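In Defense of the Ugly Office Trash Bag

I've been having the same argument with my friend Mwende Sang for going on a year now, and I'm taking it to the internet because I'm tired of losing it over lunch. She thinks an office should have one big trash station by the door and no little bins anywhere. I think that's how you end up with crumbs in the carpet and a banana peel on somebody's printer.

Her side first, to be fair. When her company, Pumgate, moved, they pulled every desk bin and put in a row of tall, very handsome containers near the kitchen. People were supposed to stand up, stretch their legs, think about what they were throwing out. It looks great! I've visited. I've also seen the coffee cups lined up behind the monitors, waiting for someone to make the trip (it's a long trip, Mwende, I walked it).

Now, I rent a desk at Undereck, 400 square feet shared with people who build things and cut things and unwrap things all day long. We're a messy bunch. And my whole theory of trash is that it should be so close you barely have to aim. Little bin on the floor, grocery bag for a liner, done. If the bag is the wrong size and bunches up all over the rim, who cares? It's a trash can. I saw a liner dispenser online for $427 and had to go lie down.

I'm even fonder of the bag on a hook. Take a shopping bag, hang it off a wire and a binder clip, and you've got a spot for whatever doesn't belong in the regular garbage.

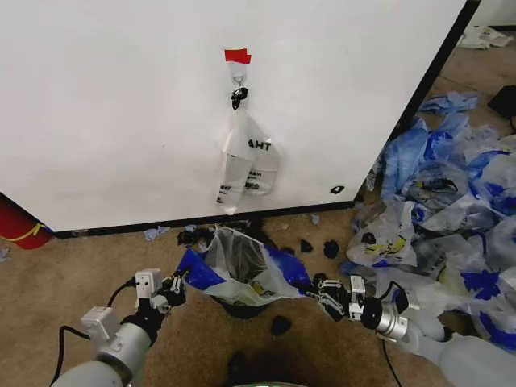

Mwende says it looks like a dorm. Fine, it looks like a dorm! But a hanging bag takes up no floor, you can move it in two seconds, and when it's full you unclip it and carry it out by its own handles. Show me the designer bin that does that.

And sure, stuff still misses. Carpet is terrible for this, it grabs every scrap and hangs on until somebody gets down there and picks. I'd still rather pick up scraps next to a bin than go hunting for them all over the room. At least I know where to bring the vacuum.

We're having lunch again in September and she's already told me she has new points.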